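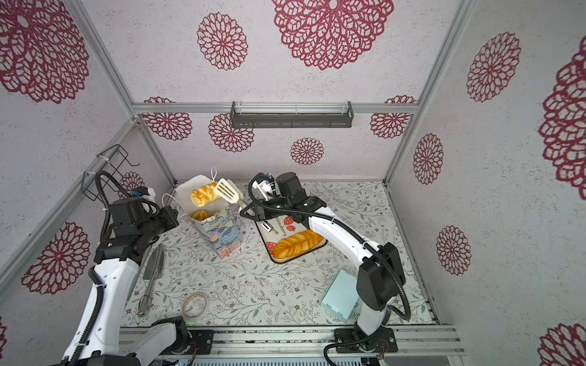 Figure 4.1 Two arms on a shared base rail, inside an aluminum-framed enclosure.

Chapter 4
Building a Two-Arm Cell

In Chapter 3 you mounted one arm and taught it to return to a home position. This chapter adds a second. The example is the Kikamance cell, put together by members of the Udolbridge shared workshop over 11 weekends. You can build yours in a garage or a spare room.

Two arms need more planning than one. Each has its own reach, and the two reaches overlap in the middle of the table. Most of the useful work happens in that overlap, and so do most collisions. Set the distance between the bases before you tighten anything, and move each arm by hand through its full range with the power off.

Food handling is the practice task for the next 3 chapters. Bread and pastry are light, uneven in shape and easy to damage — good test pieces for a new gripper.

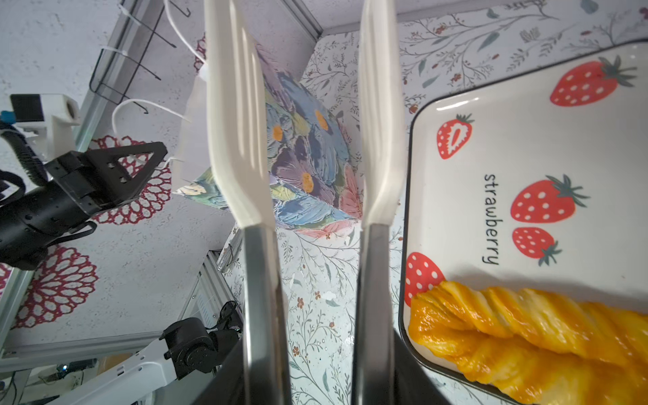
Finger shape matters as much as motor strength. Long, narrow fingers can get under the edge of an item, but they bend more under load. Section 4.2 compares 6 finger designs, all of which can be printed at home.

Before you start, you will need:
The finished arm from Chapter 3
A second arm of the same model
Aluminum extrusion for the base rail
Cable ties and conduit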